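Gruna's new mayor wants the council doors open, and she means it

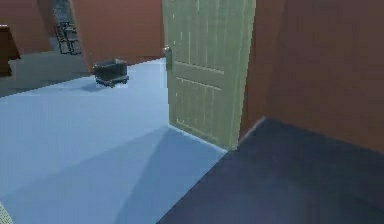
A green door with a lever handle, standing open on a pale blue floor.

Imelda Barredo had been mayor of Gruna for less than a month when she moved the January council meeting from mid-morning to 7 p.m. People came! The clerk set out 50 chairs and had to send for more.

"I kept hearing that folks here don't care about local government," Barredo told me over coffee the next morning. "They care plenty. They were at work."

She won the runoff with 924 votes to 879 for Benjie Navarro, who had held the seat for three terms. It was a close race, and a surprisingly friendly one. Navarro called her before the last precinct was in, and she has since asked him to stay on the regional water board, where Gruna and neighboring Herrera share a treatment plant.

"Benjie knows every pipe in that agreement," she said. "Why would I throw that away?"

The agreement runs out next year, and she lights up talking about it - the rate formula, the old side letters, all of it. Herrera wants a bigger share of the seats on the board. Barredo is open to that if the meetings are public and the minutes go up within a week.

Kamarul Lumenta, who sits on Herrera's council, sounded pleased when I reached him by phone. "We've been asking for minutes for years," he said. "If she gets that done, the rest is arithmetic."

Not everyone is sold on the evening meetings. Councilor Janelle Manalastas voted against the change and told me the overtime for staff wasn't in the budget. "I like the crowd," she said. "I'd also like to know who's paying for the lights."

Barredo thinks that's a fair question, and she has asked for a cost estimate before the spring session. In the meantime she is reading the 1220 comment cards left over from the campaign, a stack every night after dinner.

"Mostly it's buses," she said. "Buses and the bridge."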